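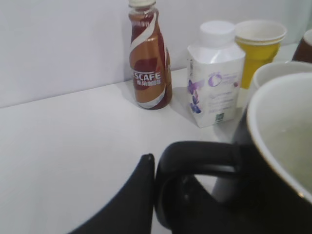 Ensinar com a mão

Na Clirkell, as máquinas aprendem a mexer em canecas como um aprendiz de cozinha: alguém pega no braço e mostra

Segunda-feira, 23 de março de 2020

Oito e pouco da manhã e já há café a mais. Nas mesas, nas bancadas, dentro das máquinas. A Clirkell ocupa o segundo andar de um antigo armazém de tecidos, construído em 1925, com janelas altas que foram quase todas tapadas a papel vegetal por causa do sol. Luz difusa, paredes brancas, tampos brancos. Parece um consultório de dentista onde alguém montou um bar.

O projecto chama-se Cluvamau. O nome não quer dizer nada, ou quem o inventou não quis contar. O objectivo explica-se depressa: um braço robótico que saiba preparar e servir bebidas numa mesa desarrumada. Pegar na caneca pela asa. Afastar o pacote. Tirar um copo de papel de uma pilha sem levar a pilha toda atrás. Coisas que uma criança de seis anos faz mal e um robô faz muito pior.

E aqui não se programa, ou programa-se pouco. Mostra-se.

Duas maneiras de mostrar

A primeira é a mais antiga. Uma operadora desbloqueia os motores, agarra o braço pelo antebraço e leva-o até à asa da caneca. Fecha a garra com um botão. Levanta. Pousa. O braço regista tudo - ângulos, velocidades, a abertura dos dedos - e uma câmara pequena, presa ao punho, grava o que a garra tem à frente. Chamam a isto "levar pela mão" e a expressão é quase literal.

O problema é o corpo. O braço pesa, mesmo solto. Ao fim de uma hora os gestos ficam curtos e preguiçosos, e a máquina aprende gestos curtos e preguiçosos. Há outro problema, menos óbvio: quem agarra o braço aparece nas imagens. Uma manga, um cotovelo, uma sombra a passar na parede. O robô começa a contar com aquela manga. No dia em que ela falta, hesita.

A segunda maneira é o comando remoto. A operadora senta-se a dois metros, de costas para a mesa, com um braço mais pequeno e leve à frente. O que ela faz no pequeno, o grande repete. Nos olhos tem só dois ecrãs, um com a mesa inteira e outro com a vista do punho. No segundo ecrã a caneca enche metade do mundo.

Custa. Nos primeiros dias toda a gente bate com a garra no tampo. Não há peso na mão, não há o toque da loiça. Aprende-se a ler o contacto pela imagem: a caneca que roda um grau, o líquido que treme, um reflexo que muda de sítio. "Ao princípio sentia-me a pegar em ovos com luvas de forno", conta uma das operadoras, que vinha de uma clínica onde fazia moldes de próteses. "Depois deixei de pensar na minha mão."

A equipa usa as duas. De manhã, corpo fresco, levar pela mão. À tarde, remoto. As gravações ficam separadas por pastas e há quem jure que distingue umas das outras só pelo ritmo.

A mesa

A desarrumação é a sério. Ou melhor, é de faz de conta mas bem feita. Antes de cada série alguém muda os objectos de lugar, e a regra é não ficar bonito. Caneca preta por fora e branca por dentro, asa grossa virada para a esquerda. Atrás, uma garrafa de plástico de café Nescafé com tampa branca, um pacote branco com flores roxas, copos de papel amarelos metidos uns nos outros. Copos brancos, copos castanhos. O que houver no armário.

Cada peça tem a sua maldade. A garrafa tem o rótulo metalizado, que apanha a luz. O pacote é branco sobre tampo branco diante de parede branca, e a câmara perde-lhe os cantos. Os copos amarelos são fáceis de ver e terríveis de separar: a garra aperta o de fora e o de dentro vem também, ou aperta demais e o papel cede. Ouve-se um estalido e na sala alguém suspira.

A caneca parecia o mais simples. Não foi. O dedo da garra é preto, a asa é preta, e vistos do punho, de muito perto, confundem-se. Durante semanas o robô fechava os dedos ao lado da asa, no ar, e levantava com toda a convicção uma caneca que continuava pousada. Houve quem quisesse pintar o dedo de verde. Votou-se. Ficou preto, porque nos cafés as canecas também não vão mudar de cor para ajudar.

O que resolveu foi uma teimosia da operadora mais velha. Em vez de ir direita à asa, parava o dedo um instante antes, à esquerda, com o buraco da asa bem à vista e o tampo branco a aparecer lá dentro. Só depois avançava. Um compasso de espera. Os outros acharam que era perda de tempo, e nas gravações via-se mesmo como tempo morto. Mas o robô copiou-lhe a pausa, e com a pausa passou a acertar.

Isto mudou a maneira de trabalhar. Agora, antes de gravar, discute-se por onde se entra, onde se abranda, de onde se olha. Os engenheiros chamam-lhe protocolo. As operadoras chamam-lhe coreografia, e ganharam - é a palavra que está escrita no quadro.

Contas

Para uma tarefa nova, a Clirkell grava 200 demonstrações. É o número da casa, sem grande ciência, vem do tempo em que era o que cabia numa semana. Na última série, a da caneca, aproveitaram-se 152. O resto foi para o lixo: toques no tampo, gestos repetidos por nervosismo, uma tarde inteira em que o relógio da câmara e o do braço andaram desencontrados e ninguem reparou.

Deitar fora dói mas é meio trabalho. Um gesto mau ensina tanto como um bom, esse é que é o azar. Se a operadora deixa escorregar a caneca e a apanha a meio, a máquina pode aprender a apanhar, mas também a deixar escorregar. A equipa discute estes casos um a um, em pé, em frente ao monitor, com mais paixão do que se esperaria. Há uma pasta à parte para os enganos bem corrigidos. Guarda-se, usa-se com cuidado.

Cada demonstração dura uns 16 segundos. Visto assim parece pouco. Mas é preciso repor a mesa, limpar pingos, confirmar a gravação, respirar. Numa boa tarde fazem-se muitas, numa má tarde discute-se a posição de um pacote.

Quem ensina

Não são engenheiras, as operadoras. Uma fazia moldes, outra veio da pastelaria, outra tocava harpa e deu aulas de música a crianças. A empresa começou por pôr os próprios programadores a mostrar os gestos e correu mal. Explicação dada por um deles, sem se zangar: "Nós fazíamos o gesto a pensar como robô. Direitinho, ângulo certo. Saía um gesto que não serve a ninguém."

A da pastelaria faz tudo com uma ligeira curva. Aproxima-se por cima, desce, roda o pulso no fim. O braço apanhou-lhe a curva e agora é reconhecível à distância - quem entra na sala a meio de um teste sabe de quem foram os dados. Ela acha graça e fica também um bocado incomodada. Pergunta de quem é um gesto depois de copiado. Paga-se à hora, o contrato diz que as gravações são da firma e não diz mais nada. Na Talavera, a outra empresa da cidade que trabalha com demonstrações, o contrato é igual. As operadoras das duas casas falam entre si, trocam horas e queixas de ombro, e preparam para maio um pedido conjunto: pausas fixas, cadeiras decentes e o nome de quem ensinou na ficha de cada tarefa.

O pedido das cadeiras já foi aceite. Sobre os nomes, a direcção diz que está a ver.

O teste

Meio da tarde. O braço fica sozinho diante da mesa, sem ninguém no comando pequeno. Uma pessoa com a mão no botão vermelho, por regra. As outras fingem que trabalham.

Caneca com um líquido claro, para se ver bem se entorna. O dedo desce, chega-se à esquerda da asa, pára. O compasso de espera. Entra, fecha, sobe devagar. O líquido balança e aguenta-se. Pousa a caneca uns palmos adiante, com um toque um pouco seco demais, e recolhe.

Segunda tentativa, com os copos de papel mais à frente. Acerta na caneca, roça na pilha, a pilha roda sem cair. Terceira: alguem trocou o pacote de sítio sem avisar o colega do monitor, e o braço fica suspenso a meio caminho, a tremer ligeiramente. Botão vermelho. Anota-se.

É este o estado da coisa. Funciona em mesas parecidas com as que viu. Noutra mesa, com outra toalha, outra luz, volta a ser um principiante. A Prenside, a cadeia de cantinas que paga parte do projecto, queria um piloto com clientes ainda este ano. Na Clirkell responde-se que primeiro a garra tem de saber lidar com toalhas aos quadrados, e que para isso faltam demonstrações, e mãos para as fazer.

Pelas seis arruma-se. As canecas vão para o lava-loiça, lavadas à mão. A operadora da pastelaria desliga o braço pequeno, abre e fecha os dedos, sacode o pulso. No quadro, por baixo de "coreografia", alguém deixou a lista de amanhã: tampas de rosca. Abrir, sem esmagar a garrafa. Fechar fica para quinta.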